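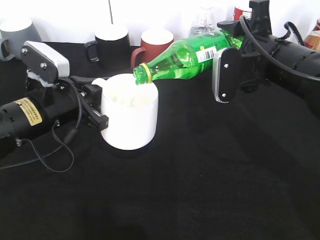 4. Recording pouring examples

This section describes how to record examples for the pouring task on the Saarela two-arm station. It is assumed that the arms are already mounted and calibrated (section 2) and that the Lurside recorder is installed on the station computer (section 3).

One example is called an episode. An episode starts when both grippers are open in the home position and ends when they have come back to it. Between these two moments, one gripper holds the mug and the other one tilts the bottle over it. The learning system receives the camera views, the joint positions and the short text label of the task. It does not receive your notes, so everything important must be visible for the cameras or written in the label.

4.1 Before you start

1. Put the black cloth on the table and pull it flat. Small folds are acceptable. A fold that can catch a finger is not.

2. Place the mugs and bottles along the wall, at the back edge of the table. Leave the middle of the cloth free.

3. Close every bottle which contains liquid. In this release, the pouring task is recorded as a motion only, with an empty or closed bottle.

CAUTION: Do not record with open liquid on the table. The wrist electronics are not protected against water, and the cables lie directly on the cloth.

4. Check the cables of both arms. Each cable must have enough free length to follow the wrist up to its highest position. A loop on the table is normal, but it must stay outside the place where you set down a mug.

5. Move both arms to home with the pedal and wait until the light in the recorder window is green.

6. Open the table camera view and compare it with your setup. The items at the back may be cut by the upper border, but the working area must be fully visible.
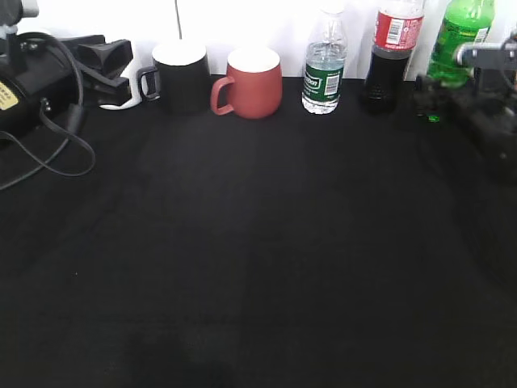 Figure 4-2. Table camera: mugs and bottles along the wall, free cloth in front.

Note: You do not have to put the items in the same order each time. It is better if you change the order between the episodes, also the direction of the mug handles. In the first Prirard set, the red mug was always at the same place, and the trained policy reached for this place even when the mug was somewhere else. We had to record 234 episodes again.

4.2 Checking the wrist cameras

Each arm carries one small camera at the wrist. Do this check for every arm, one after another, at the beginning of each session and after each change of fingers.

1. Open the gripper completely.

2. Move the wrist over the free part of the cloth, with the camera looking down and toward the row of items.

3. In the recorder, select Views, then Wrist, then the arm you want to check.

4. Look at the lower border of the view. Both finger tips must be visible, one on the left and one on the right. If one tip is missing, the camera bracket has turned. Loosen the two bracket screws by half a turn, correct the bracket by hand and tighten again.

5. Look at the brightness. The cloth should be dark gray with its texture still a little visible. When it becomes fully black, increase the exposure by one step and repeat.

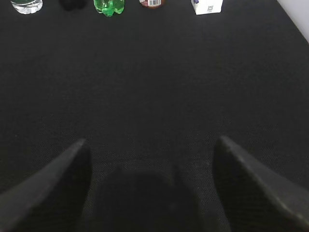

Figure 4-3. Wrist camera with the gripper open over the cloth. Both finger tips are in view.

6. Move the wrist slowly toward the mugs and watch the view during the motion. An item close to the camera becomes large and loses some sharpness. This is expected and you should not change the focus for it. The focus ring is fixed with a drop of glue at the factory — please do not break it.

7. Confirm with Save check. The recorder does not allow a new session without a saved check for both arms.

4.3 Recording one episode

1. Type the task label. Use a full and simple sentence, for example "pour from the green bottle into the white mug". Name the items by color and kind. Do not use words like "this one" or "the other mug".

2. Press the pedal one time. The recorder makes a short tone, and from now on everything is stored.

3. Bring the first gripper to the mug. Close the fingers on the wall of the mug until the force bar reaches 9, then stop closing. More force does not make the grip safer, and a ceramic mug can break.

4. Move the mug to the free part of the cloth. Keep it upright and let it stay on the table, still in the grip.

5. Take the bottle with the second gripper. Grip it at the body and leave the neck free.

6. Bring the mouth of the bottle over the rim of the mug and tilt. Hold the tilted position for 2 seconds.

CAUTION: The fingers of the two arms come very near to each other in step 6. The collision stop is active between the arm links, but it does not cover the fingers. Keep your thumb on the stop button of the leader handle.

7. Turn the bottle upright and put it back at the wall. Afterwards put the mug back and release it.

8. Before you retract an arm, look at the wrist view. Each finger must be free of all handles. A finger between two mugs can pull one of them forward when the arm goes home. 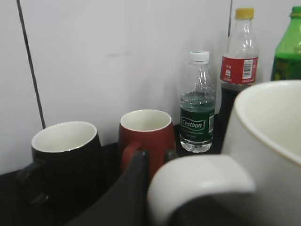 9. Bring both arms to home and press the pedal again. A double tone means that the episode is stored.

4.4 Keep or discard

After each episode, the recorder asks for a mark. Choose Keep when the task was done, also if your motion was slow or you had to correct the grip. Corrections are useful for the learning. Choose Discard in these cases:

- an item fell down or was touched by a person
- the stop button was used
- a camera view froze (the frame counter becomes red)
- the label names a different bottle or mug than the one you used

If you are not sure, choose Review and write one line of comment. Rowena Dizon looks through the Review folder and moves the episodes by hand.

Note: One session should not have more than 400 episodes. Above this number the Plorham upload tool divides the session into parts, and the wrist check is attached only to the first part.

Section last changed 17 Mar 2019. Corrections to the text please send to Nelli Honkanen.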